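家事作業の自動化可否を評価する手順 ―洗濯機まわりの作業を題材として―

1. 本手順書の目的

本手順書は、家庭内および小規模事業所における家事作業について、現時点で機械にどこまで任せることができるかを、導入担当者が自ら評価するための手順を示すものである。題材には、前面に扉をもつ洗濯機への衣類の投入および取り出しを用いる。ここに示す考え方は、食器の片付け、棚への補充、作業台の清掃などにも準用することができる。

家事ロボットに関する広報映像では、作業が滞りなく完了する様子が多く紹介される。しかし、映像に現れる一回の成功と、日々の業務として任せられる水準との間には大きな隔たりがある。評価にあたっては、成功した回の印象に左右されることなく、同一条件での反復結果に基づいて判断しなければならない。

本手順書は、Mamatstead作業評価室のJeptoo Kinyuaが原案を作成し、Victor Biwottが現場での試行に基づき改訂したものである。初版からの主な変更点は、第4章の記録項目の整理と、第6章の追加である。

2. 適用範囲

本手順書は、次に掲げる作業を対象とする。

・洗濯機の扉の開閉
・衣類の投入および取り出し
・つまみ、ボタン等による運転条件の設定
・取り出した衣類の一時置き場への移動

衣類をたたむ作業、染み抜き、手洗いを要する品の処理は対象に含めない。これらは素材の判別と力の調整をともに要求するものであり、別途定める手順による。また、給排水設備の点検および修理についても対象外とする。

3. 作業の分解

最初に、対象となる作業を動作の単位まで分解する。人が「洗濯物を入れる」と一言で表す作業も、機械にとっては多数の動作の連続である。分解が粗いままでは、失敗が生じた際にどの動作に原因があるのかを特定できない。

洗濯機への投入作業は、少なくとも以下の動作に分けて記録する。

(1)洗濯機の正面に位置を合わせる。
(2)扉の取っ手または縁を認識する。
(3)扉に手先をかけ、軌道に沿って開く。
(4)衣類を一つずつ、または束でつかむ。
(5)開口部の縁に触れずに手先をドラム内へ差し入れる。
(6)衣類を放し、手先を引き抜く。
(7)開口部に衣類の端が残っていないことを確認する。
(8)扉を閉め、固定されたことを確認する。

このうち(3)と(7)は、分解の段階で見落とされやすい。扉は円弧を描いて動くため、直線的に引くだけでは手先が外れるか、扉に無理な力がかかる。また、衣類の端が扉に挟まったまま運転を開始すれば、布地の損傷や水漏れにつながるおそれがある。人であれば目の端で気づく程度の異常も、確認動作として明示しなければ機械は通過してしまう。

取り出し作業については、濡れた衣類が互いに絡み合うことを前提とする。乾いた布で良好な結果が得られても、脱水後の衣類にそのまま当てはめることはできない。投入と取り出しは別の作業として分解し、別の記録用紙を用いること。

4. 基準となる人の動作の記録

分解が終わったら、人が同じ作業を行った場合の記録をとる。これは機械の成績と比較するための基準であり、省略してはならない。

記録に際しては、作業者が普段どおりの手を使う場合と、手先を挟持具に限定する場合の二種類を行うことが望ましい。人の指は布の重なりを感じ取り、滑りかけた衣類を瞬時に持ち直すことができる。これに対し、二本の指で挟むだけの器具では、人が操作しても作業は格段に難しくなる。両者の所要時間と失敗数を比べることにより、困難の原因が判断の側にあるのか、手先の構造の側にあるのかを見分けることができる。

記録する項目は次のとおりとする。

・作業の開始から完了までの時間
・つかみ直しの有無
・落下した衣類の有無およびその位置
・開口部、扉、ドラムへの接触
・作業者が姿勢を変えた箇所
・作業を中断した場合はその理由

作業者の移動範囲にケーブル類がある場合は、開始前に経路を確認し、足元にかからない位置へ寄せておく。低い位置の開口部を扱う作業では視線が一点に集まりやすく、足元への注意が不足する傾向にある。

5. 機械による試行

基準の記録が得られた後、機械による試行に移る。試行は段階を追って進めるものとし、前の段階の基準を満たさないうちに次へ進んではならない。

第一段階は、扉を開いた状態から始める。衣類はタオル一枚とし、50回の反復を行う。この段階では、手先がドラム内に入り、衣類を放して戻るまでの一連の動作が安定しているかを確認する。

第二段階では、形状と厚みの異なる衣類を混ぜる。薄手の肌着、厚手の上着、靴下を含めた13点を一組とし、置き方を毎回変える。靴下のような小物は、つかみ損ねる場合と、他の衣類に付着して意図せず運ばれる場合の双方が生じるため、最終的な所在を必ず確認する。

第三段階では、扉の開閉とつまみの操作を加える。つまみは小さく、回転角の誤りが運転条件の誤りに直結する。設定後の位置を目視で確認し、指示した条件と一致しない場合は、衣類の投入が成功していても全体を失敗として扱う。
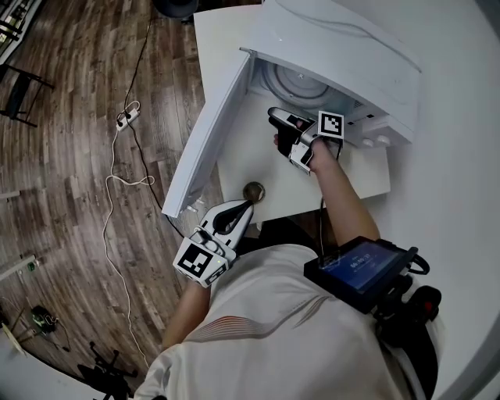

各段階の成績は、完了した回数のみで評価してはならない。途中で人が手を貸した回は、介助の内容にかかわらず「介助あり」と区分し、自力で完了した回と合算しない。衣類の位置を少し直した、扉を軽く押したといった小さな介助も同様である。これらを見過ごすと、導入後に常時人が付き添う必要があることが明らかになり、当初の計画が成り立たなくなる。

6. 判定の考え方

洗濯作業において機械化を可とする基準は、利用する場所の条件によって異なる。Mamatsteadでは、全段階を通じて300回の試行を行い、その結果を以下の三区分により判定している。

「任せられる」:介助を要せず完了し、失敗した場合も機械が自ら停止して知らせる。

「見守りを要する」:多くの回で完了するが、停止や復旧に人の対応を必要とする。

「時期尚早」:失敗の様態が一定せず、衣類または機器を損なうおそれがある。

Filthamの共同洗濯室を対象とした評価では、タオルのみの投入は「見守りを要する」、脱水後の混合衣類の取り出しは「時期尚早」と判定した。後者では124回の試行を終えた時点で、絡んだ衣類を引き出す際に開口部の縁へ負荷が集中する事例が続いたため、残りの試行を中止している。Quezadaの作業場における雑巾の投入では、品目と大きさがそろっていたことから、より安定した結果が得られた。

両者の相違は、現時点での機械の適性をよく表している。同じ品を同じ場所で繰り返し扱う作業場の雑務は、品目も置き場所も日ごとに変わる家庭の家事に比べ、機械化の条件が整いやすい。家庭向けの導入を検討する場合は、作業全体を一度に任せる計画を避け、洗濯かごの運搬や運転終了の通知など、限定された工程から着手することを推奨する。

7. 安全上の留意事項

・試行中は、作業者の手を扉の可動範囲およびドラム内に入れないこと。
・非常停止の操作部は、立ったまま手の届く位置に置くこと。
・洗濯機の運転中に機械の手先を開口部へ近づけないこと。
・床が濡れた場合は試行を中止し、電源まわりの安全を確認した後に再開すること。
・子どもまたは動物が立ち入る可能性のある場所では、区画を設けること。

8. 記録の保管と再評価

記録用紙および映像は、試行ごとに番号を付して保管する。映像には居室や私物が写り込むことがあるため、閲覧できる者を限定し、外部へ提供する場合は居住者の同意を得なければならない。

再評価は、毎年1月を目途に実施する。このほか、手先の部品を交換したとき、制御用ソフトウェアを更新したとき、または洗濯機の機種を変更したときは、第一段階から試行をやり直すこと。扉の開く向きが変わるだけでも、従前の成績は参考値にとどまる。

Gritness様式の記録用紙を使用している事業所においては、「介助あり」の欄が設けられていないため、備考欄に介助の時点と内容を記入すること。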